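Molusus RP3 Powered Air Respirator

Product information for employers, safety managers and occupational health staff

Overview

The Molusus RP3 is a belt-worn powered air respirator for people who work with hazardous dust over long periods. It draws air through a pair of particle filters, and a small fan delivers the filtered air to a loose-fitting hood or a visor. The unit is intended for stone cutting, foundry cleaning, refractory work, grain handling and similar trades in which breathing in fine dust over many years may cause lasting harm to the lungs.

The RP3 replaces the earlier RP2. Hoods and breathing hoses bought for the RP2 may be used with the new unit, but filters and batteries may not, as the fittings have changed. Customers who hold a mixed stock should store the two sets of filters separately and mark the shelves clearly.

Who the unit is for

Silicosis, coal worker's lung and other dust diseases usually develop slowly. A worker may feel well for ten or twenty years before becoming short of breath, and by that stage the scarring cannot be reversed. Employers are therefore expected to deal with dust at its source before issuing any respirator. Wet cutting, local extraction and the enclosure of dusty machinery should be considered first, and a respirator should be used for the exposure that remains.

Where a respirator is needed for most of a shift, a powered unit is often easier to tolerate than a tight-fitting mask. The wearer does not have to pull air through the filter by breathing in, and a loose hood may be worn over a beard or over spectacles. Staff who have failed a face fit test on a half mask can normally be offered the RP3 with a hood, subject to the advice of the employer's own occupational health service.

The unit is not suitable for work in air that is short of oxygen, in confined spaces where the atmosphere has not been tested, or in the presence of gases or vapours. It must not be used for firefighting or for escape. It is not approved for areas in which an explosive atmosphere may be present, and this will rule it out for certain parts of grain stores and flour mills. Customers who are unsure should ask for a site assessment before placing an order.

What is supplied

The standard kit contains the fan unit, a waist belt, one battery, a charger, a breathing hose, two particle filters, a flow indicator and a printed user guide. Hoods and visors are ordered separately, so that each wearer receives the correct size. A padded belt and a shoulder harness are available for those who find the weight on the hips uncomfortable. The harness is recommended for anyone who climbs ladders or works with raised arms for much of the day.

Kits are packed at our Luik depot and normally leave within one week of an order being confirmed. Orders for more than 700 filters are handled as bulk orders and may be delivered in stages by agreement.

Fitting and daily checks

Each wearer should be shown how to put on the unit by a trained person. The belt is fastened so that the fan sits in the small of the back, with the filter covers facing outwards and clear of clothing. The hose should run up the middle of the back without twisting. The fan is switched on before the hood is put on, and the hood is taken off before the fan is switched off.

Before every shift, the wearer should carry out the following checks:

Look at both filters for damage, damp or missing seals.
Confirm that the battery shows a full charge.
Place the flow indicator on the end of the hose and confirm that the float rises above the line.
Block the end of the hose briefly with the palm of the hand and listen for the low-flow alarm.
Inspect the hood or visor for tears, cracks and loose stitching.

A unit that fails any of these checks must be taken out of use and labelled. It should not be returned to the shelf with the others. If the alarm sounds during work, the wearer should leave the dusty area by the normal route, keep the hood on until clear of it, and report the fault to a supervisor.

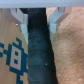
The result of each daily check should be entered in the log at the back of the user guide, or in the employer's own records if these hold the same details. Records should be kept for the working life of the unit. Where several workers share a fan unit, each should have a hood of their own, and the log should show who wore the unit and for which task.

Filters

RP3 filters are sold in pairs and must be changed in pairs. The life of a filter depends on the amount of dust in the air, the size of the particles and the number of hours worked, and for this reason no fixed replacement date can be given. A filter has reached the end of its life when the flow indicator fails to rise above the line on a fully charged battery. It must also be replaced if it has been dropped, soaked or struck.

Filters must never be cleaned by tapping, brushing or compressed air. Each of these may damage the filter material in ways that cannot be seen, and may release fine dust into the face of the person doing the cleaning. Used filters should be sealed in a bag before disposal. If they have been used against asbestos or any other controlled material, they must be treated as contaminated waste under the rules that apply at the site.

A coarse outer screen, part number 193, may be fitted over each filter where the work produces sparks or large particles. The screen is washable and should be allowed to dry fully before it is put back. It does not replace the filter and gives no protection on its own.

Battery and charging

The standard battery will run the fan for a normal working shift at the lower flow setting. Running time is shorter at the higher setting and in cold weather. Employers whose staff work long shifts should order the large battery, part number 103, which is heavier and requires the padded belt.

Batteries should be charged indoors, in a clean and dry room, away from the area in which dusty work is carried out. The charger may be left connected overnight. Batteries that are to be stored over a holiday period, for example through late December, should be left partly charged and kept at room temperature. A battery with a cracked or swollen case must not be charged.

Cleaning and storage

At the end of the shift the outside of the unit should be wiped with a damp cloth while the fan is still running and the filters are still in place. Mild soap may be used. Solvents, bleach and abrasive pads should not be used on any part. The hose may be removed and rinsed with warm water, and should be hung up to dry. Hoods are wiped inside and out with the wipes supplied, and should be replaced when the visor is scratched enough to affect vision.

Dusty overalls are a common cause of exposure that continues after the respirator has been taken off. We recommend that clothing be vacuumed with a suitable machine before the hood is removed, and that overalls be laundered by the employer. They should not be taken home.

Health surveillance

The provision of a respirator does not remove the need for health surveillance. Workers who are regularly exposed to silica or other harmful dusts should be given a baseline lung function test when they start the work and further tests at the intervals set by the occupational health provider. A questionnaire on cough, breathlessness and smoking history is usually completed at the same time. Any worker who reports new symptoms should be seen promptly and should not wait for the next planned test.

Surveillance results are confidential to the worker and the health professional. The employer should be told only whether the person is fit for the work and whether any limits apply. Group findings, with names removed, may be used to judge whether the controls at a site are working.

Workers with an existing lung or heart condition should seek medical advice before using any respirator — this includes powered units, although the effort of breathing is lower.

Training

A half-day course for supervisors is offered at our premises in Divov and, by arrangement, at the customer's own site. It covers selection, fitting, daily checks, filter changes and record keeping. The course is led by Piret Kivi, occupational hygienist, with practical sessions taken by Lino Galli. Those who complete it receive a certificate valid for 3 years.

The written course material was prepared by Hidayah Pangaribuan and is available in large print on request.

Servicing and guarantee

The fan unit should be returned for service once a year. The service includes a flow test, replacement of the motor seals and a check of the alarm. Loan units are available while the work is carried out and should be requested when the service is booked. All servicing is managed by Aivar Kairys at the Luik depot.

The fan unit and charger are guaranteed for two years from delivery. Batteries are guaranteed for one year. Filters, hoods and hoses are treated as consumable parts and are covered only for faults present on delivery. The guarantee does not apply if parts from another maker have been fitted or if the casing has been opened by anyone other than an approved service agent.

Ordering

Orders and requests for site assessments should be addressed to Duarte Guerreiro, Customer Services, Molusus. Customers in the southern region are served by our distributor, Nallonetti, and should contact its sales office directly. Please state the trade, the type of dust, the usual length of shift and the number of wearers.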